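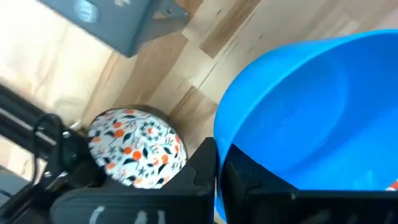

Zinash Tesfamariam wrote in to tell me I'm being a snob about the Skeria, and that a pair of arms you can rent by the month to sort bowls is exactly what a small kitchen needs. She may be right about the snob part. My issue is with the rental plan, and I'd like another go at explaining it.

Tristside sells the Skeria in two flavors. You can buy the arms outright, or you can sign up for Fustley, their monthly service, which gives you 40 new "table tasks" a year -- stacking, sorting, moving a bowl from one spot to another. Fine so far! But stop paying and you lose the tasks you already trained. All of them. My mother bought a stand mixer in 1972 and it never once asked her to renew. 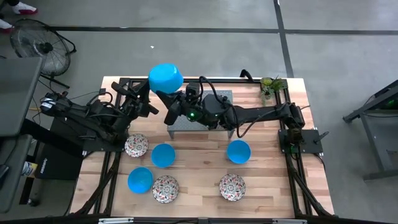

And bowls are hard, I'll give them that. They're round, they're slippery, the rim is never quite where your fingers want it. I don't mind paying people who can teach a machine to deal with a rim. I mind paying them again every month for the same rim.

The Tamiru kit does it the other way. It costs about 80 dollars more up front, the manual is a mess, and I lost most of a Saturday to the setup. 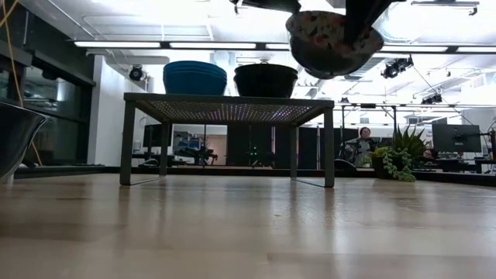
But whatever you teach it stays taught, and you can swap the fingers without calling anybody. Zinash says the phone support is worth the fee all by itself, and okay, I've never had to run a kitchen with a line out the door. If Tristside let people keep their tasks when they cancel, I'd probably sign up myself.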